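Burger Tasters Wanted, Clekthorpe and Nearby
Posted Sep 12, 2018
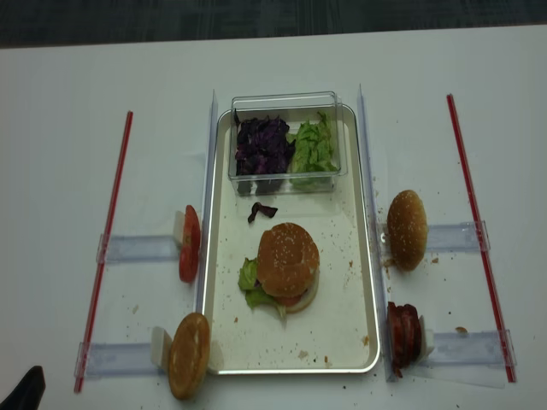 Mahrous is a small lunch counter with large opinions about sandwiches. We are changing the menu this winter and would like to hear from people who eat lunch, have feelings about it, and can put those feelings on a form without swearing too much. Our own staff have been at it since August and can no longer tell one sauce from another. One of them has started bringing soup from home.

What you would be doing

You come to our test kitchen above the Boleo shoe repair shop on 5 separate afternoons. At each visit you eat small portions of whatever is being argued over that week, drink some water, and fill in a score sheet. Visits run a little under two hours, much of it waiting. Bring a book. Talking to the other tasters is fine before and after but not during, as we have learned that one confident person can turn a whole room against pickles.

You will be asked about things like salt, crunch, how well the bun holds together, and whether you would pay for it with your own money. "It was nice" is a kind thing to say and no use to us at all. "The bottom bun gave up halfway through" is the sort of remark we frame.

Who we are looking for

Adults 18 and over who live or work close enough to Clekthorpe to turn up on time. You do not need a trained palate. We had a trained palate in the last group and he used the word "mouthfeel" until people moved seats. Fussy eaters are welcome, within reason. If you dislike onions we can work with that. If you dislike lunch, this may not be your thing.

Please do not apply if you are allergic to sesame, wheat, egg, milk or mustard. The kitchen is small and we can't promise to keep them apart. We have a meatless group as well, so say on your application which one you want. People who work for another restaurant in town are asked to sit this one out - you know who you are, and we did recognize you last time.

What you get

Tasters are paid $700 for the full set of visits, by check, after the last one. Miss one visit and we can usually move you to another group. Miss two and we pay you for the ones you came to and wish you well. There is also a Skurivitz tote bag, left over from the days when we had a different name and ordered 3,000 of them. You may have more than one. Please have more than one.

How to apply

Pick up a form at the counter or ask for one by email. Tell us your age, what you usually have for lunch, and the worst sandwich you ever finished. That last answer gets read out loud in the kitchen, with your name left off. We will reply within 7 days either way. Parking behind the building belongs to the dentist, who checks.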